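Chapter 8
Dishes, Shelves and Other Hard Problems

My grandmother had a dishwasher put in the year I was born and never once ran it. She kept baking trays in it. When I asked her why, she told me that a machine that needs you to rinse the plates first and put them away afterward has done the part of the job she liked. I was nine or ten and I thought she was being stubborn. I have spent most of my working life since then around robots, and I now think she had put her finger on the question this chapter is about.

Up to now we have looked at machines in places built for them. Chapter 6 was the welding line at Landeg, where every part shows up in the same spot at the same angle, held in a clamp. Chapter 7 was the Plistton warehouse, where the floor is flat, the lights never change and people are kept behind a yellow line. In both places the robots do very well. They also do very little that you or I would call figuring something out. The figuring out was done ahead of time by the engineers who laid out the building.

Now take away the clamps and the yellow line. Put the arm over somebody's kitchen counter, on a bright morning, and ask it to do the dishes.
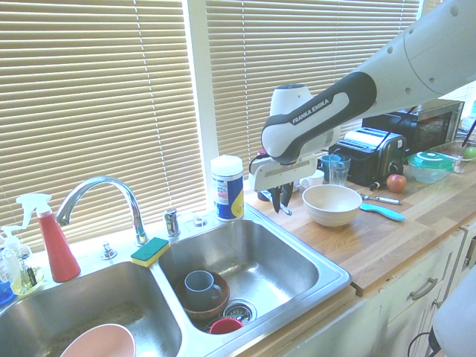

When I give this as a talk I stop at this point and ask the room how many separate jobs "do the dishes" contains. People usually start with wash, rinse, dry. Then somebody says you have to get the mug out of the bowl first, and somebody else says you have to decide whether the glasses on the counter are dirty or are waiting to be put away, and after that it gets noisy. (Try it with your own class. It works best right before lunch.)

A mug standing in a tilted wooden bowl is a nice little problem all by itself. Pull the mug straight up and the bowl may come along or roll flat. Grab the bowl first and now you have two things moving and one hand. You and I solve it with a nudge of the knuckle and don't remember doing it. For a gripper with two fingers, the nudge has to be planned by someone, or learned from a great many tries, and it has to be a different nudge next time, when the bowl is metal or the mug is a glass. Clear glass is its own headache. A lot of depth sensors look right through it and report the counter behind.

And then there's the sponge! I'll save soft things for section 8.4, but notice that a sponge changes shape when you hold it, changes weight when it's full of water, and has to be pressed hard enough to clean and gently enough not to shove the bowl around the sink. I know engineers who would happily take on a car door before a sponge.

Two ways of keeping score

Before we go further we need to agree on what "can do it" means, because people use the words in two quite different ways and then argue past each other for an hour.

The first way is the demonstration. A robot did the thing, once, and there's a video. I don't look down on demonstrations. The first time I watched an arm set a cup on a saucer without a clatter I made everybody run it again. But a demonstration tells you what's possible on a good day, with the people who built the machine standing next to it.

The second way is the tally. You write down the task, you write down what counts as done, and you run it over and over without fussing. My old colleague Ghassan Khasawneh is the one who taught me to do this properly, at a small company called Rurkemeo, where we were trying to get an arm to move cups and bowls from a counter to a rack. He kept the tally in a green ledger and wouldn't let anyone else write in it. On 2018-02-03 we closed out the first long run: 1059 attempts, of which 1044 ended with the dish in the rack and in one piece.

I was thrilled. Ghassan did not look thrilled. He asked me how many dishes I'd put away that week at home, and how many I'd dropped on the floor.

Well, that's 15 misses. It sounds like hardly anything, and on a chart it looks like a flat line along the very top. But a family that handles fifty dishes a day gets through that many attempts in three weeks, and fifteen dropped or misplaced dishes in three weeks is a lot of sweeping up. It's also fifteen times that a person had to come in from the other room. If you have to stay within earshot of the machine, it has saved you some handling and cost you your evening out.

The run flattered us, too. We used the same eight dishes all the way through. The counter was cleared between sets. The blinds were kept down so the light stayed put. When we raised the blinds in March and let people bring in whatever they had in their own cupboards, the misses went up so fast that we stopped the run early — the ledger just has a line drawn across the page.

Seeing while moving

One reason the numbers fall apart is something students tend not to expect, so let me spend a moment on it. Many arms carry a camera down near the hand. It's a sensible place to put one. The hand is where the action is, and a camera up high loses sight of the dish the moment the arm gets in the way.

But a camera on the hand moves when the hand moves. The faster the arm travels, the more the view smears, and shiny metal makes matters worse. A steel sink throws back bright patches that slide across the basin as the camera moves, and to a program looking for edges, the side of a bright patch can look a lot like the side of a plate. The real rim of a real bowl, meanwhile, may be one pale curve off to the side with no crisp outline at all.
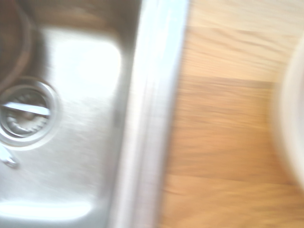

The shop floor next door

It would be easy to come away thinking homes are hard and workplaces are easy, so I want to spoil that right now. Plenty of paid work looks much more like a kitchen than like the line at Landeg.

Shoshana Yazzie runs the repair floor at Dumine, where they rebuild commercial coffee machines. I spent a week there with a notebook, on the theory that a repair shop would be full of chores a robot could pick up. I had a list by the end of the first morning: fetch the parts tray, wipe the bench, sort the screws, rinse the boiler fittings. Shoshana read it over and crossed out all but 2 of them. The wiping stayed off, she told me, until I could show her a robot that knew the difference between a smear of grease and a washer sitting in a smear of grease.

What her floor and your sink have in common is that things are left wherever the last person left them. The setup is different every hour, and the worker is expected to sort it out without asking. Engineers call such a place unstructured. I've never liked the word much, as there's plenty of structure in a repair shop or a kitchen. Ask anyone who has put the good knife back in the wrong drawer. The structure is in people's heads and habits, and it isn't written anywhere that a machine can read it.

So, can they do it yet?

My short answer, which you're free to disagree with by the end of the chapter, goes like this. Pieces of it, yes. Picking up a known cup from a clear counter is in decent shape. Picking up an unknown cup from a crowded sink works often enough to be exciting and fails often enough to be annoying. Doing the whole job from "the sink is full" to "the kitchen is clean," in a home the machine has never been in, with no one listening for the crash, I have not seen.

The sections that follow take the job apart. Section 8.1 is about finding things when they overlap. Section 8.2 covers grasping, and you'll want the friction tables from Chapter 3 handy. Section 8.3 deals with knowing when you're finished, a topic that gets far too little space in most books and, I'm afraid, only eleven pages in mine. Section 8.4 is the sponge.

Before you start on 8.1, do one load of dishes by hand and say out loud everything you decide as you go. Write it down afterward and bring the list with you. We'll be using it.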